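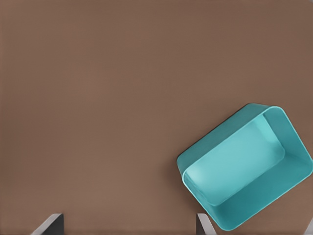 Gripper's view in the simulator, open and waiting. One teal bin, one brown table. I could have watched this all arvo.

26 Mar 2019. Went along to the open day at Lisar, out at Prekthorpe, and I have far too much to say, so it's going in a thread. Mute me now if robots aren't your thing!

Some background. Lisar does handling cells for small warehouses, the kind of place with a few benches and a lot of tubs. They open the doors once a year. I missed the last one and sulked for weeks, so I got there before the car park gate was unlocked.

You sign in, you get a sticker and safety glasses, and then they split you up. 39 of us on the list, which made for a bit of a squeeze in the corridor. I got put in the group that did the simulation room first, and I was a little disappointed (I wanted the big arms!). Took that back within five minutes.

The simulation room is desks and screens and a very loud fan. Everything the real arm will be asked to do gets tried there on a computer first. The picture up top is from the bin job. Bright turquoise tub, no lid, sitting on a slant down in the right-hand corner, and just the tips of the two grey fingers poking up from the bottom.

What got me is how plain it is. I'd expected a full warehouse with shelving and little forklifts. The engineer said they start with a bare tabletop on purpose and only add clutter once the arm can cope without it. Makes sense when you hear it. You don't learn to park in a full car park.

Look how far apart the fingers are, too. Someone in our group asked why you wouldn't start them closer together, and we got a really good answer about coming in wide so a small error in where you think the tub is doesn't end in a crunch. Then you close up slowly. I've been doing it wrong with my hobby arm for two years.

Also the tub is on a diagonal. Nobody at a real packing bench puts a tub down dead square, so the practice ones get dropped at all sorts of angles. The arm has to work out which way the tub is lying before it can decide where to take hold.

I asked about the rim because I'm that person. On a tub like this one the sides lean outward a bit as they go up, so where you grab matters. Pinch one wall at the lip, or push against the outside of both? They've tried both in the simulator and they have Opinions. The two people running the session did not agree with each other and it was the best part of the morning.

We each got a turn at the controls. You nudge the hand with a little joystick and watch the view move on the screen. Much harder than it looks! I kept going left when I meant right, then drove a fingertip straight into the tub. In the simulator that costs you nothing but pride. A kid who looked to be in primary school had a go after me and did it properly on the first try, so that was humbling.

Morning tea: lamingtons, and an urn that took forever. I mention it only for completeness. (The lamingtons were excellent.)

After that, the workshop floor. Three arms behind a yellow fence, one of them running a bin job for real. We stood behind the line and watched it reach over, stop, think about it, and pick up. The pause was my favourite bit. One of the techs told us visitors always ask if it's broken. It's checking its own guess before it commits.

It fumbled one and everyone went "ohhh" like we were at the footy. They didn't hurry us along or cover it up either. The tech stopped the cell, reset the tub and talked us through what she reckoned went wrong (glare off the plastic, she thought, but she wanted to look at the log before she'd swear to it). I came away liking them a lot more for that.

There was a corner with other local outfits as well. Vasseur had a table of grippers you could pick up and squeeze, soft ones and hard ones, and I was there so long I think they were about to offer me a job. Grurnasport had a rig for sorting sports gear, which I only caught the end of. Would have liked more time with that one.

Things I asked and didn't get a full answer to: how much of the simulator practice carries over to a shiny real tub under workshop lights, and what happens when two tubs are jammed one inside the other. The second one got a laugh and a "come back next year". I will be coming back next year.

If you're thinking of going, a few practical bits. Closed shoes, they do check. The floor is noisy, so take earplugs if you're sensitive to it. Parking is tight, but the bus stops right outside. Kids are welcome in the simulation room, and have to stay with an adult on the workshop floor.

They're also doing a smaller evening session in April, simulation room only, with more time on the joystick. I've put my name down. I plan to get those fingers around that tub without hitting it even once.

Right, off to the shed to open my own gripper up wider and see if it stops knocking over my pencil cup. Will report back!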